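Site visit: Karnero handling lab, Gemham
June 8, 2020
Filed under: Visits, Grippers, Fault reports

The Gemham site is at the end of an industrial road, past a tile warehouse and a car wash. Karnero took over the building from a label printer and kept the loading dock, the floor paint and most of the signs. I went because of a fault report they had circulated in the spring, and because they had offered to go through the logs with anyone who turned up.

The report concerns a sorting cell that ran packed goods from a bin to a tray. The arm was a Siregar model bought used. The fingers were Karnero's own, molded in-house. On one overnight run the cell dropped 74 jars and logged every one of them as a good pick. The total for the run was 3,916 cycles, so the drop rate does not look dramatic on paper. The trouble is that the cell kept going. Broken glass got under the tray conveyor, the belt rode up, and the guard door on that side was pushed off its latch. The door switch should have stopped the arm. It did not.

The site engineer split this into two faults and dealt with them separately, which I think was right.

The first fault was grip detection. The controller, a Steltero unit, decided whether it was holding something by reading how far the fingers had closed. If they stopped short of fully closed, the pick was good. A smooth jar can slide down through the fingers while they are still apart, and if the finger pads have taken a set, the fingers stop short with nothing between them at all. Both cases were found in the log. The pads had worn in a pattern that left them resting against each other 5 mm early, and the threshold had been set on new pads.

The second fault was the door switch. It had two channels, as it should, but a jumper had been fitted across one of them during commissioning and left in. The other channel had a sticky contact. With the jumper in place the safety relay saw one closed channel and one closed channel, and had no mismatch to complain about. The jumper was the same color as the rest of the wiring. Karnero now uses only red jumpers with a numbered tag, and the tags hang on a board by the exit. The shift cannot be signed off with a hook empty.
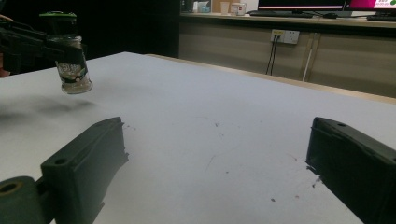 3 min read

Grip work is done by hand at present. Two grippers are in use at the table, one dark green and one black, and a clear glass jar with a green screw lid makes a fair test piece. The black jaws take it just below the lid, high on the body, and the jar hangs clear of the tabletop. A high grip like that is one of the cases the old threshold handled badly, according to the report, as there is a lot of glass below the jaws and any slip is downward.

I asked why the fix was not simply a tighter squeeze. They had tried it. More force moved the slip to a later point in the cycle and cracked thin-walled jars at the shoulder. The present plan is to check finger position twice, once after closing and again after the lift, and to fault the cell if the reading has changed between the two. An empty-close test at the start of each shift is meant to catch pad wear. Neither was on the arm on the day of the visit – the cell was locked off, with the guard door removed and leaning against the wall.

I was shown the old pads in a tray. The wear step can be felt with a fingernail. Replacement is now by cycle count, although the count itself has not been settled and I was asked not to print the working number.

The relay cabinet was open for inspection. The wiring is tidy and the drawings match it, including a revision note for the removed jumper. I would have liked to see a door test done with the arm powered. That is scheduled for October, after the new switches are in, and visitors can ask to attend.

Parking is at the rear. Safety shoes are required past the yellow line, and the loan pairs run small.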